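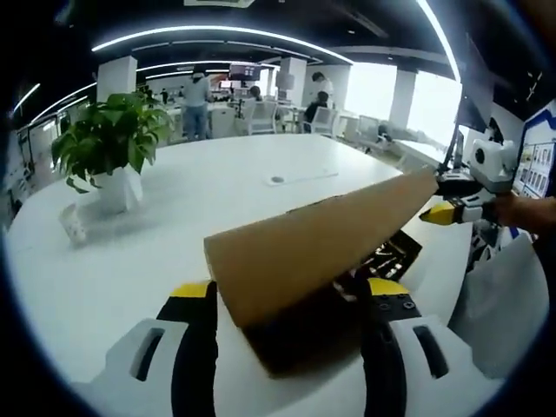

Two grippers, one cardboard tube or rolled sheet. Morning shift on the big white table.

1/ A thread about how we lost most of a day's work to a cardboard tube. I have been asked to write this up properly for the fault log and I will, but the fault log doesn't let me swear or complain, so you lot are getting the first draft.

2/ Background for anyone new: we collect handling demonstrations with hand-held grippers, one per hand, and the robot arm over at the Merkcombe site learns from them. May's job was long awkward things. Tubes, rolled card, a length of pipe lagging that sheds. The tube was meant to be the easy one.

3/ The target was 1000 good episodes. Pick up tube, pass it from one gripper to the other, put it down. You can do it half asleep, and by four in the afternoon most people are.

4/ The first policy trained on this lot went onto the arm at Merkcombe just before lunch. It picked up the tube beautifully. It swung it over to the second gripper beautifully. Then the first gripper let go, the second one hadn't closed, and the tube went off the table and rolled under a radiator.

5/ Fine. One drop. They reset and ran it again. Radiator. Again. Radiator. It was so consistent that somebody over there asked if we'd trained it to put things under the radiator.

6/ The actual fault, which took until nearly 6 to find: the left and right grippers had drifted out of sync. Each one stamps its own finger readings. They're supposed to share a clock. The right one had stopped listening to the shared clock after a firmware update and was keeping its own time, like a pub.

7/ So in the recordings, the right fingers close a good bit earlier than they did in real life. The arm learnt, perfectly correctly, that you can let go with the left because the right has had hold of it for ages. It hadn't. Splat.

8/ "Didn't the checker catch it?" Reader, the checker is called Pritchard, and Pritchard compares the two start times and nothing else. Both grippers start together. They wander off after that. Pritchard gave every single file a green tick.

9/ I wrote Pritchard. Moving on.

10/ The bit I'm less jokey about. A cardboard tube under a radiator is funny. The same handover was pencilled in for Clonness, where they want to pass metal rods, over a bench, with people sitting at it. Same grippers, same firmware, same green ticks.

11/ So Clonness is on hold, and I had to ring and tell them, and they were nicer about it than I'd have been.

12/ What we've changed so far. Every recording now starts and ends with both grippers snapping shut together on the spare bit of card, so you can see the slip at each end. Pritchard looks at both snaps and bins the file if they disagree by more than 10 milliseconds. Firmware is frozen until further notice, and the update button has tape over it. Well, a sticky note over the part of the screen where the button is.

13/ Also the arm isn't allowed to open the first hand until the second one reports that it's actually squeezing something. You would think that was in there from the start. I did think that. I was sure of it, out loud, in a meeting.

14/ Can the old recordings be saved? Some. We've got up to 4000 files from before the update that look all right, and those are being rechecked overnight. The tube ones are all from after, so they're going in the bin and we're doing them again. By hand. With the tube.

15/ Parkstead, who make the finger pads and had nothing to do with any of this, have very kindly emailed to ask if it was the finger pads. It was not the finger pads.

16/ If you run two of anything, check they agree at the end as well as at the start. I'm off to hold some cardboard.

3 min read
16 posts in thread
41 comments · 118 shares

Comments

drizzlebench
"Keeping its own time, like a pub" - we had this exact thing with two force sensors. Took us a fortnight, so you did well to get it in a day.

ottoman_empirical
Is the slip constant or does it grow? If it grows steadily you could stretch the right hand's timing back and keep the tube files.

> Thread author
> Grows, then jumps, then grows again. I tried. I made a graph and the graph was rude.

plumb_bob_77
Please tell me the squeeze check looks at the force and doesn't just go by finger position. Ask me how I know.

> Thread author
> It does now. It went by position until your comment made me go and look.

marrowfat
more tube content please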